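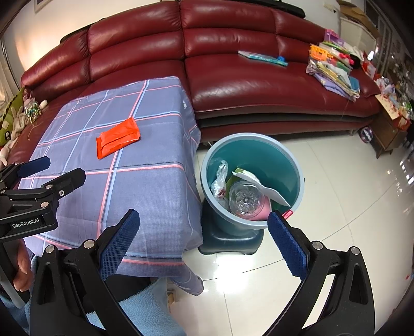

Tidard House: Questions We Get From Guests

When can I check in?
From 3 p.m. If you turn up at noon you may leave your bags in the hall and go for a walk. The room won't be ready. Asking twice doesn't speed up the sheets.

How do I get in?
With the code we text you that morning. Type it slowly, then press the star key. Most people who call to say the code is broken have skipped the star key.

Is there parking?
On the street, yes. In front of the neighbor's garage, also yes, for as long as it takes him to find your windshield and leave a note. His notes are long.

How far is the train station?
Fourteen minutes on foot going down, a good deal longer coming back up. The 34 bus climbs the hill until 10 p.m. and stops at the bakery corner. After that you can call a taxi or find out how fit you are.

Does the Wi-Fi work?
In the living room and the front bedroom, very well. In the back bedroom it comes and goes — the walls are old and thick, and they were here first. Video calls are best made from the living room.

Can I bring my dog?
One dog, if you tell us before you book. It can't sleep on the beds. We know it sleeps on the bed at home.

Is breakfast included?
No. There is coffee in the cupboard, and Châu across the street opens at 7 a.m. and does noodle soup, eggs and very strong iced coffee. Cash is easier there. The bakery is nearer to the bus stop and shuts when it runs out of bread.

What do I do with the trash?
Paper goes in the blue bin and food scraps in the brown one. Plastic goes in the yellow bin, and yogurt cups want a quick rinse first. Anything left beside the bins stays beside the bins, and we get a letter from the city.

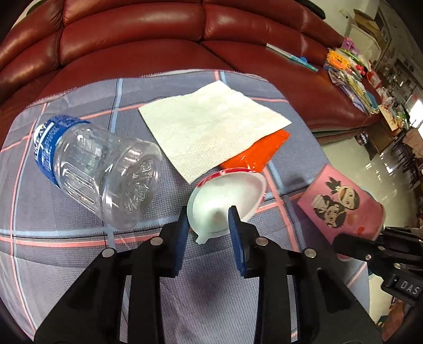 Can I have a party?
You can have dinner with friends. If you have to shout to be heard at it, it's a party, and the answer is no. Quiet hours start at 10 p.m.

What does it cost to cancel?
Nothing up to a week ahead. After that we keep the first night, which is $130, or $138 in July and August. Bad weather is not a reason for a refund. We don't enjoy it either.

I left something behind. Now what?
Write to us and we'll look. Phone chargers go in a drawer, where they have plenty of company. We mail things back if you cover the postage.

Who do I call if something breaks?
Ákos Halász, at the number on the fridge, any time before 9 p.m. If it's water and it's moving, call at any hour.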